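Guides > Driscombe Fan App > Watch Parties > Hosting your first party

Hosting a Watch Party

By the Driscombe Help Desk
Updated September
40 comments | 6 shares

This section covers setting up a watch party for reality shows and celebrity specials. You need a Driscombe account and a confirmed email address. Guests can join from a phone browser without an account, but they cannot vote.

Before you start

Check that your show is in the Painemal listings. Shows outside the listings can be added by hand, but the countdown and the cast cards will be missing.

Set up the party

1. Open the app and tap Parties, then New.
2. Type the name of the show and pick the episode. For live eviction nights, choose Live instead of an episode number.
3. Set the start time. The room opens to guests 50 minutes before it.
4. Choose a room size. Standard rooms hold 40 guests. Holton rooms hold 925 and are meant for fan clubs and podcasts.
5. Turn Spoiler Guard on or off. It is on by default.
6. Tap Create. Copy the link and send it to your guests.

Note: The time zone comes from your account, not your phone. If you are traveling, change it under Settings > Profile before step 3.

Parties can be played on a kitchen tablet or any other second screen signed in to the same account. Chat stays on whichever screen you opened first. To move it, tap the arrow next to the room name. 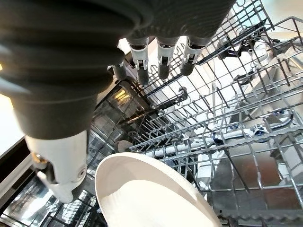 Hand with fingers pointing down over an open dishwasher.

Spoiler Guard

Spoiler Guard hides chat messages that name a contestant along with words such as "evicted," "winner," or "engaged." Hidden messages show as a gray bar. Guests tap the bar to read them.

1. Open the room and tap the shield.
2. Pick Light, Normal, or Strict.
3. Add your own words if you want to. You can add up to 50 per room.

Caution: Strict also hides cast nicknames. Polls that use a nickname will look blank to guests until the host lowers the setting.

Polls and predictions

1. Tap Poll and type a question.
2. Add two to six answers.
3. Set a closing time, or leave it open until the end credits.

Results can be held back until the poll closes. Once a vote has been cast, the wording is locked. Delete the poll and start over if you find a mistake in a name.

Ending the party

Tap End Room. Chat is saved to your Prallitz folder unless Save Chat is off. Guests who are still in the room see a closing card and are returned to the Parties page.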